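My funnel went missing in the move to Sturnness and I still haven't replaced it, so I've got rather good at pouring from a cup into a narrow bottle without soaking the worktop! I do it most days now, for plant water, diluted squash, that sort of thing.

A few bits I've picked up:

- Use a cup with a rim that flares out a little. Thick straight-sided mugs dribble down the outside (my big blue one is hopeless).
- **Don't fill the cup to the top.** Half full is plenty, and you can always go back for more.
- Tip it quite decisively. A timid pour clings to the lip and runs down the side.
- Keep hold of the bottle low down. Empty plastic ones are so light they skid off at the first splash.
- Stop well short of the neck, especially on the ones that narrow at the top – the last bit fills in a flash.

Old drinks bottles are perfect for this. Rinse them, let them drain upside down and leave the label on if you can't face the scrubbing. 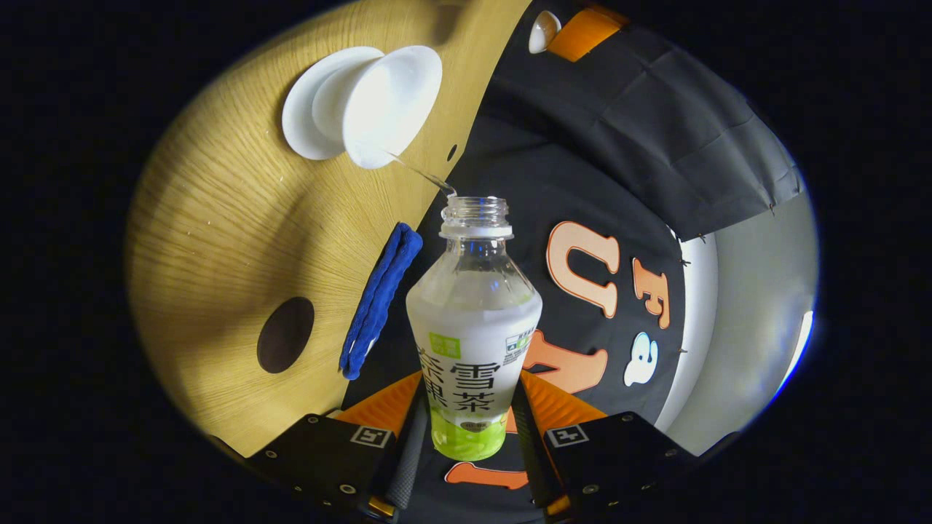

*Sturnness, 13 March 2026*

A thin stream from a cup held nearly on its side, straight into the open neck, is what you're after. My neighbour Bernadette swears by a jug, but hers holds 568 ml and I find it heavy going with one hand. If you're new to it, practise over the sink first and keep a tea towel handy.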